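Jondport Learning Group
Minutes of the data collection meeting, Feb 3, 2024

Attending: Valbona Radonjić (chair), Tudor Husar, Romana Lukáč, Béla Vörös, Noémi Balogh (minutes)
Apologies: none

1. Minutes of the last meeting
Agreed, with one correction. The storage quote under item 4 came from Muvbridge and should not have been put down to Dudás.

2. Progress on the hook block task
Tudor reported that the set of simulated demonstrations now stands at 1428, all driven by hand through the teleoperation rig. Of these, 187 have been marked as failed and are kept in a separate folder. The task is unchanged: take hold of the red block with the orange hook and bring it to the grey square. Most failures come at the grasp, when the operator closes the fingers too early.

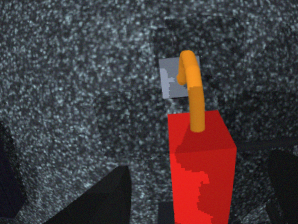
Romana asked whether failed runs should be thrown away. Tudor would prefer to keep them for the success classifier, provided they never get into the training split for the policy. Agreed. Romana will add a check to the loader so that a run without a label is refused.

Valbona noted that operators still differ in how long they wait before the first movement. Long pauses at the start teach the policy to stand still. It was agreed to trim any opening pause to 30 steps and to keep the untrimmed files as well.

3. Lighting and viewpoints
Béla has finished the script that changes the direction of the light between runs. Shadows are still coarse and blocky at close range. Smoothing them would slow rendering, and Tudor's operators already complain of lag. Left as it is for now.

The room view was discussed at some length. It shows the black arm and its shadow on the granite top, with the second, grey arm back in the corner. Béla would like it recorded for every run from now on. Valbona is in favour but wants the disk use worked out first. 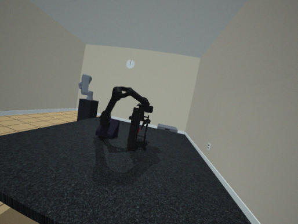

Romana Lukáč did not agree that a wider view would help the policy, and said that in the August trial it had learned just as well from the close view alone. She asked for a fair comparison on almost 800 runs before any more storage is bought. Béla accepted this. Both versions will be trained with the same settings and the same seeds.

4. Labelling in Jornow
Noémi said that two labels, "dropped" and "slipped", are being used for the same thing. They will be merged as "dropped". Old records will be changed by script and a copy kept.

5. Actions
Tudor: trim opening pauses, keep originals.
Romana: loader check for missing labels; plan for the comparison.
Béla: disk use figures for the room view.
Noémi: merge the two labels and tell the operators.

6. Any other business
Valbona asked that operators write their initials in the run notes. The next meeting will be called once the comparison has been run.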